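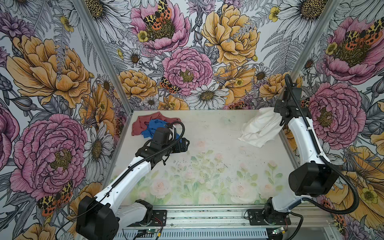 Cloths in blue, dusty red and white, on a white tabletop with a pale rose print.

FOR IMMEDIATE RELEASE

Grallari Brings Back the Simon Cloth in Three Colors

CLERBERG, 1 October 2024 – Grallari, a maker of household textiles, today announced the return of its Simon all-purpose cloth. The cloth will be sold in blue, dusty red and white through the 62 Pemetel home goods stores and on the Pemetel website.

Grallari stopped making the original Simon cloth when the loom it was woven on was retired. The company kept getting letters and emails asking for it. In February it sent a survey to customers on its mailing list and received 3307 replies. Most of the people who answered said they wanted the same cloth in the same size, and a large share asked for a plain color with no print, border or slogan.

"People told us they had been using the old ones for years and had worn them through," the company said. "They use them for dishes, for drying hands, for wiping down the table after supper and for covering bread dough. They didn't ask us for anything fancy, so we left the cloth alone and worked on the colors."

The new Simon cloth is woven cotton, hemmed on all four sides, with a hanging loop at one corner. It is washed once at the mill before packing so that it is soft and takes up water from the first use. Grallari recommends a warm wash with like colors and a low tumble dry or line dry. The white cloth can also be washed hot. Fabric softener should be left out, as it makes the cotton less absorbent.

The dusty red replaces the bright red of the original, which was the color customers complained about most. In the survey, 715 people said their red cloth had turned other laundry pink. Grallari changed the dye and tested the new red over repeated washes with white cotton before approving it. The company still advises washing it separately the first two times. The blue is a little deeper than before, and the white is unchanged.

Customers also said that many of their kitchens and dining corners already have a lot of pattern in them, from flowered wallpaper to rose-print table coverings. Solid colors were chosen with those rooms in mind. The three can be mixed, and Grallari expects many households to keep one color for dishes and another for floors and spills.

The cloths will be sold singly and in packs of three, with one of each color or all three the same. Packs are held with a paper band. There is no plastic wrapping. Pemetel will place them with table linens in most stores and with cleaning supplies in its smaller locations.

A first run of the mixed pack was offered at the Grallari mill shop in Clerberg over the summer, where 366 packs were sold. The mill shop will go on carrying the full line, along with seconds at a reduced price when they are available. Seconds have small flaws in the weave or hem and are not sold online.

About Grallari
Grallari weaves and finishes towels, napkins, aprons and cleaning cloths at its mill in Clerberg. Its products are sold through home goods stores and at the mill shop.

About Pemetel
Pemetel sells kitchenware, bedding, table linens and storage goods in stores and online.

Press contact
Grallari Press Office, Clerberg
Sample cloths in all three colors are available to editors on request.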